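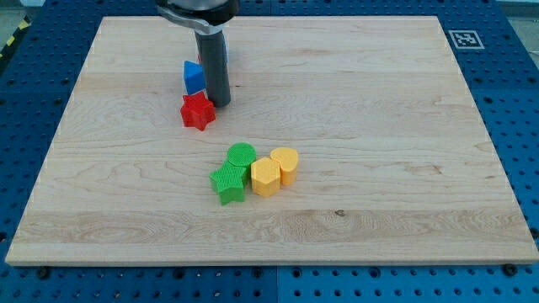
Projects / Progress reports / Play and Learning

Pundora play boards, second progress report to the Samuel Fund

Period covered: from March until the end of June

Summary of the period

In the first report we had only drawings and one trial board. Now the boards exist. We planned 40 sets for this stage and 37 are complete, which means a board, a bag of blocks and a printed card with ideas for the adults. The three remaining sets have their blocks but their boards are still at the workshop in Trumau, where they wait for a second sanding. We expect them in July. The budget is in order, with one change that I explain under Costs.

The boards

The board is large and rectangular, with a pale finish, and it lies flat on the table. We chose to keep the wood grain visible. In the first discussion there was a wish to paint the boards white, so that the colors of the blocks would be stronger, but the trial with the painted board was not good. After two weeks it had gray marks which we could not wash away. On the natural wood the red and the blue are easy to see, and a small scratch does not disturb so much.

Each board has a different grain. Some have knots and swirls near the middle, others are very even. We first wanted to return the ones with knots to the workshop. Then we put them in use in Pillasthorpe together with the even ones, and the children used them in the same way, so we accept knots from now on if the surface is smooth to the hand. This saved us the cost of a new delivery.

The near edge is thick and straight. The thickness was a request from the staff, who carry the boards from the cupboard to the table several times in one morning. With the thin trial board they complained that it bent a little when it was held at one end. The weight is now higher and for a small person it is at the limit. We recommend in the printed card that two adults carry it.

The tables in Pillasthorpe have a blue surface with holes, and we were afraid that the board would slide on it. It slides a little if a child leans on one side. For the moment we put thin rubber feet under nine of the boards as a test, and I will write about the result in the next report.

The blocks

The blocks are chunky and have strong colors. A five-pointed star in red is the piece that children ask for most, and it is also the piece that we lose most. At the count in June we had 600 blocks in the sets and in the reserve box. Before the next stage we would like to order more stars, if the Fund agrees.

There was one problem with quality. In the first delivery the points of some stars were too sharp. We sent these back and the second delivery has points which are clearly formed and still comfortable to hold. We ask now for a sample from each delivery before we accept it.

The cube-like blocks gave no problems. The small children put them in groups of three or four and leave them like this, and the older ones use them to make a border around the star. We did not plan this game, but we added it to the card under the name "star in the garden".

Use in the rooms

Three rooms used the sets in this period, two in Pillasthorpe and one in Trumau. According to the attendance sheets there were roughly 200 visits by children. Many of them came more than one time, so the number of different children is lower, and I do not have it exactly.

The morning sessions work better than the afternoon sessions. In the afternoon the room in Trumau is shared with a music group, and the tables must be cleared at three o'clock. The staff there found it difficult to end the play at this hour, especially when something was still standing on the board. We asked for a different room from September but we did not receive an answer yet.

Tidying was a weak point at the beginning. The cloth bags have a narrow opening and the stars got stuck in it. The bags are now exchanged for wider ones, with the number of blocks written on the inside. The staff in both places reported that fewer pieces are left on the floor. We did not measure this.

Costs

The boards were more expensive than in the plan, mainly the extra sanding and the thicker wood. The blocks were cheaper. We moved money between these two lines and the total stays the same. The details are in the table which was sent separately together with the receipts. The line for printing is almost not used, as the card became one page where we had planned a booklet of eight.

What is late

The translation of the card is late. The text was changed two times after the sessions and we waited with the translator until it was stable. It is stable now.

Also the short training for the staff in Trumau did not take place. We had one in Pillasthorpe, in the morning, and it took one hour and a half. This was enough. The Trumau training will be at the beginning of the autumn, before the new groups start.

Next steps

Receive and check the last three boards.
Decide about the rubber feet for all sets.
Order additional stars after the answer of the Fund.
Finish the translation and print the cards.
Count all blocks again at the end of September, with the same counting sheet as in June.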